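3.2 Parts, Holding Plate and Board

The study looks at what happens to processors and their sockets during refurbishment, between the point where a used machine is opened and the point where it is closed again for resale. Earlier work on returned computers has mostly recorded whether the finished machine starts. We were interested in the parts themselves: how they are stored while the board is open, how they are handled, and in what state the contacts are found afterward.
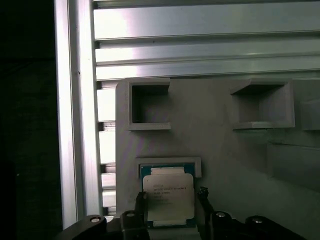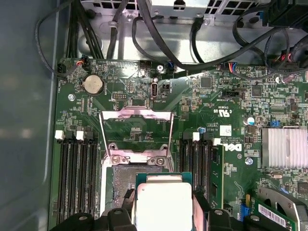

Figure 4. A processor at the gray holding plate (first picture) and a processor at the open socket of the Dell board (second picture).

Processors spend much of a refurbishment job outside the machine, and it is during this time that most handling marks are made. A processor laid flat on a bench has to be picked up by its edges from a hard surface, which is awkward and tends to bring fingers or tools into contact with the underside. The holding plate used in this study was 3D printed and has a shallow rectangular slot with raised edges as well as open square pockets with thin walls. The printing leaves faint horizontal lines across the surface, which can be made out in the first picture of Figure 4. We did not sand or coat the plate. The material was left as printed so that any wear on it could be seen, and the plate was brushed clean at the end of each working day. The strip of gold-colored contact pads along the lower edge of the processor, seen in the same picture, is the area we inspected most closely. Marks on the heat spreader were noted but not scored, because they have little effect on how the part works.

The parts came through Karagiannis, a reseller of office equipment that takes back workstations at the end of lease. The set included 50 processors, all pulled from machines that had started normally at intake. Each was given a paper tag number kept on its storage tray and entered in Stesura, the record system used in the workshop. The highest tag number in the set is 2563. Tag numbers follow the order of intake and carry no information about the model. We kept the tag with the tray and never attached it to the part, as glue left on a heat spreader has to be cleaned off before new thermal paste is applied.

The sockets were treated as parts in their own right. A socket of this kind is easily damaged when its load plate is raised, as it is in the second picture of Figure 4, where the pin field is exposed beneath it. With the plate up, a dropped screw or a processor set down at an angle can bend pins, and bent pins are hard to see from above. We therefore inspected each pin field under a Tivach bench magnifier before a processor was placed and again after it was taken out. Inspection was done with the light coming from one side only. Under even light the pins look like a flat gray-brown grid and small faults are lost; under side light a bent pin breaks the pattern.

Memory slots beside the socket were left in whatever state the machine arrived in. On the board in the second picture, the four slots to the left of the socket are empty and a module sits in the outermost slot of the bank on the right. We did not remove modules to make more space, since refurbishers usually don't. Cables were moved only where they crossed the socket, and a cable that had been moved was put back before the chassis was closed.

Contact pads were scored on a scale with three grades: clean, marked, and damaged. Boglárka Bárány graded all parts, and a second reader graded 20 of them again without seeing the first result. The two readers disagreed on 2 parts. Both cases were on the line between clean and marked, and both were entered as marked. Pads with fingerprints or residue were graded a second time after wiping with a Wonow lint-free cloth — the first grade was kept in the record, and the second was used in the tables in Section 4.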